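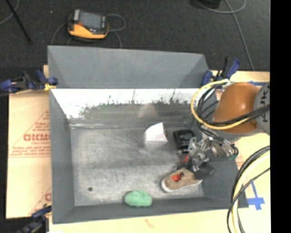 Prepared by T. Ackroyd
Technical Author, Sirkton Shared Workshop

Section 4. Setting up the picking bin

This section covers the fixing of the bin, the marking of its position, the routing of cables and the first slow run of the arm over mixed objects. It applies to the Bututico picking build in the main workshop. Members must have completed the induction in Section 2 before starting. Work on the electrical cabinet is dealt with in Section 7 and must not be attempted from these pages.

4.1 Before you start

Two members are required for this procedure. One operates the control device and the other handles the bin and the objects. The same two members should remain in these roles until the procedure is complete.

You will need:
The metal bin
Screw or lever clamps with sound pads
Blue marking tape
Covering paper for the work surface
A tape measure
The object box
The build log

CAUTION: The arm must be stopped and the emergency stop pressed in whenever a hand is inside the bin or within reach of the gripper. Pausing the program is not sufficient.

4.2 Fixing the bin

1. Move the arm to its parking position and press the emergency stop.

2. Check the covering paper on the work surface. Replace any sheet that has torn or lifted. Printed packing paper and boards may be used; lettering on the surface does not affect the build.

3. Place the bin on the covered surface with its open top upwards and the tall back panel on the side away from the operator.

4. Fit the clamps at the corners of the bin. Turn the handles outwards, clear of the opening. A handle that leans over the rim will be struck when the arm reaches the corner.

5. Push firmly against each wall in turn. If the bin slides or rocks, slacken the clamps, seat it again and repeat the test.

Note: Scratches on the bin floor are normal and need no attention. A burr on the rim or on a folded edge must be filed down and entered in the log.

4.3 Marking the position

6. Lay a cross of blue tape on the work surface close to the lower right corner of the bin, as seen from the operator's side. Press it down along its full length.

7. Measure from the centre of the cross to the corner of the bin and write the distance in the log. Cemuvov asks for this value when the position file is created.

8. Do not lift the tape between sessions. If it has to be replaced, the position file is no longer valid and steps 6 to 11 must be carried out again.

4.4 Routing the cables

The yellow cable and the black bundle run together round the outside of the arm. They need enough slack to follow the wrist through a full turn, and no more than that. Slack of some 800 mm at the loop has proved suitable for this bin. The whole run from the wrist to the floor point measures 2,990 mm and should not be extended.

9. With the arm parked, follow the loop by hand from end to end. Look for flattened places, cuts and loose ties.

10. Release the emergency stop. Using the control device at its lowest speed, bring the gripper over each corner of the bin in turn. The second member watches the loop and calls a halt if it touches a clamp handle or drops inside the walls.

11. Save the four corner points in Cemuvov under the name of the build.

CAUTION: Keep fingers away from the inside of the cable loop while the arm is live. The loop tightens without warning when the wrist turns.

4.5 Loading the objects

Use objects that differ in shape and stiffness. A single shoe, a soft item, a small box and a flat package make a suitable first load. Glass, liquids, food and anything under pressure must not be placed in the bin.

12. Park the arm and press the emergency stop.

13. Place the objects on the bin floor by hand. They may lie against the walls or against one another, but no object should stand higher than the rim.

14. Lay shoes with the opening accessible to the gripper. Laces, where present, are to be tucked in.

15. Withdraw both hands, step back and state aloud that the bin is clear.

Note: Polished or bare metal walls may return a strong reflection under the overhead lamps, and the Cemuvov view may then report an object where there is none. Turn the lamp nearest the back panel down until the false report clears. In November and the other dark months this adjustment should be repeated after the daylight has gone.

4.6 First slow run

16. Release the emergency stop and select program 23.

17. Hold the control device throughout the descent. It may be set down on the carpet behind the bin, screen upwards, only while the other member has a hand at the emergency stop.

18. Start the program. The gripper lowers over the right wall and approaches the nearest object. Watch the gap between the flat finger and the bin floor.

19. If the finger presses on the floor, stop the arm, raise it by hand control and increase the floor height value by 2 mm. Begin again from step 16.

20. When an object has been gripped, allow the program to lift it clear of the rim and return it. Do not attempt to catch an object that falls.

21. Repeat for every object in the load. Enter each failed grip in the log together with the position of the object — a short note such as "toe to the left, against front wall" is enough.

4.7 If the run stops early

Arm halts above the bin and shows a joint limit: the bin has been placed too far from the base. Return to step 3.

Arm halts with a load warning: check that the finger has not caught the rim or a clamp. Do not clear the warning until this has been done.

Gripper closes beside the object: compare the distance at the tape cross with the figure in the log.

Thin tubes at the gripper have come away from a fitting: stop work, press the emergency stop and report the fault at the Sirkton desk. Members may not refit tubes themselves.

For leaving the build safely at the end of a session, continue with Section 5.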